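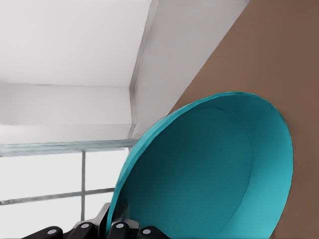
Do sim episodes need the same acceptance rules as real ones? (two arms, dishes)

Asked by Sidra Ansari in Simulation and Data Quality

Hi all, first question on here so sorry if it's long. I've been handed the job of writing the acceptance rules for our simulated two-arm recordings and I'm second-guessing every line of it.

Background: the task family is tabletop dish handling. Bowls, pans, plates, all plain colored shapes, two arms facing the operator over a brown table. Somebody teleoperates, we record the wrist views and an overview, and the episodes go into a set called Bandau. Right now there are 2414 episodes in it and I have personally gone through 917 of them, which is why I have opinions and also a sore neck.

The old rule sheet was written for our real cell (we call it Khokhar, don't ask me why, it predates me). It has things in it like "operator confirms e-stop in reach" and "wipe fingertips between objects," which obviously don't carry over. Fine, I struck those. But then it gets murky and I can't tell what is a hardware rule and what is a data rule wearing a hardware hat. Three that are bugging me:

1. Contact force. The real sheet says reject if the gripper squeezes past the limit. In sim the bowl can't crack. Do I keep the limit?

2. Rim grasps. The real sheet says one finger inside the dish, one outside, and the finger geometry may not pass through the rim. In sim I get a few episodes where the finger meshes sink into the rim a little and the dish still lifts. It looks OK in the overview and terrible in the wrist view.

3. Idle arm. The real sheet says the arm that isn't working stays clear of the other one's workspace. My operators love to park the free gripper wherever it happened to be. In sim nothing gets dented so they don't see why I care.

My lead wants a version by the end of January and would like it to be one page. I'm on page four. How do other people draw the line? Is there a standard I should be pointing at or does everybody just make it up?

Answer 1 (accepted)

Kamran Orakzai

Hey Sidra, welcome! I did this exact exercise when we moved our Stindden tasks over to sim, and my first version was nine pages, so you're ahead of me.

On the standard question first. The published robot safety standards are about people not getting hurt around machines. They're worth reading for how they word things (they're very good at separating "shall" from "should", and I'd steal that) but they won't tell you what a good training episode is. I don't know of a document that everyone follows for that. So yes, you're making it up, and the thing you can do is write down what you made up and put a version number on it. Put the version number in the episode metadata too. I skipped that and had to re-review a whole batch by hand.

The line I ended up with: if the rule protects the person or the machine, drop it. If the rule shapes the motion that ends up in the data, keep it. Going by that:

Force: keep the limit. Your dish can't crack but whatever gets trained on this may end up closing a real gripper on a real dish. I'd set it as a hard reject at the same value as the real cell and let the recorder check it, because there's no way a reviewer can judge force by eye. Ours runs automatically and people never think about it.

Rim grasps: reject on penetration, and yes, even when the lift works. A grasp that only holds thanks to the contact solver being generous is teaching the wrong thing. Set a depth threshold, log the max depth per episode, and have the reviewer look at the wrist view for anything near the threshold. I would make the wrist view the one that decides for grasp quality, full stop. The overview hides too much. We had 6 episodes in one afternoon that I'd passed from the overview and then had to pull, all of them rim grasps, all of them mine. Embarrassing!

One more on dishes while I'm at it: write down how far a dish may tilt while it's held. Ours didn't say, and some people carried bowls level while others had them practically on edge. Both are fine for an empty bowl, but if your task text says "carry" and the bowl is supposed to hold something later on, you want that settled now. I'd give it its own line in the task spec and leave it out of the general rules.

Idle arm: keep it, but word it better than "stays clear." Ours says the free gripper must be open, above the table, and not over any object the working arm still has to reach. Operators can follow that without a meeting. This is the still I put at the top of our sheet:
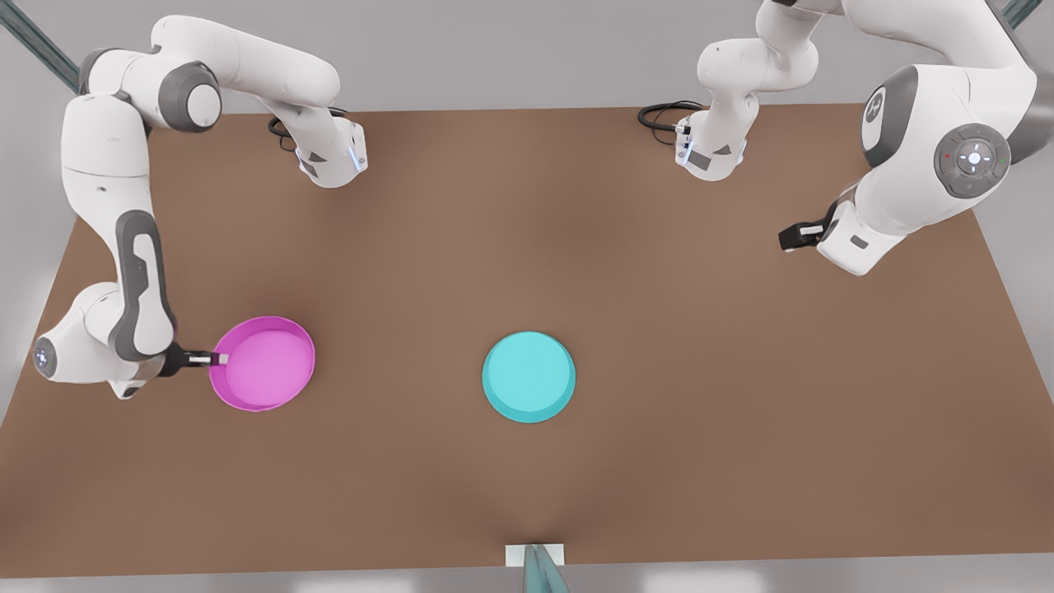
Working gripper on the rim of the pink pan, free gripper up off the table, away from the cyan plate.

See how there's a clean path between the two dishes? A reviewer can check that in one look. If you want the parking spot to be exact, define a home pose and require a return to it, but be warned that it adds dead time to every episode and your operators will grumble. I went back and forth on it and left it out.

For the one-page thing, I split ours in two. The page everyone gets has only the rules a human has to judge. Everything the recorder can check by itself (force, penetration, joint limits, dropped frames) lives in a config file, with a link to it at the bottom of the page. That alone took me from nine pages down to one and a bit, and then I made the font smaller.

Comment from Sidra Ansari: The human/recorder split is what I was missing, thank you!! Do you reject or trim when the penetration only happens in the first second of contact and then settles?

Comment from Kamran Orakzai: Reject. We tried trimming for a while and ended up with episodes that began with the dish already in the air, which made a mess for anyone who wanted to train on the approach. If you're really short on data, tag them and keep them in a separate folder, but please don't mix.

Answer 2

stutasis_fan

We use Stutasis for review and it has a checklist feature, so you can force reviewers to tick each rule before they can pass an episode. Ours has 6 boxes. People will tick them all without looking if there are more than that, I've watched them do it (I've done it).

I sort of disagree about the force limit. If the dish in sim has made-up mass and friction then the force number is made up too, so matching the real cell's value doesn't mean much. I'd log it and not reject on it until someone has tuned the materials. But maybe yours are tuned already, you didn't say.

Comment from Kamran Orakzai: Fair point on untuned materials. I'd still put a cap in so you catch the wild ones.

Answer 3

guest

just randomize everything and keep all of it, the model will sort it out

Comment from Sidra Ansari: I have watched 917 of these. It will not.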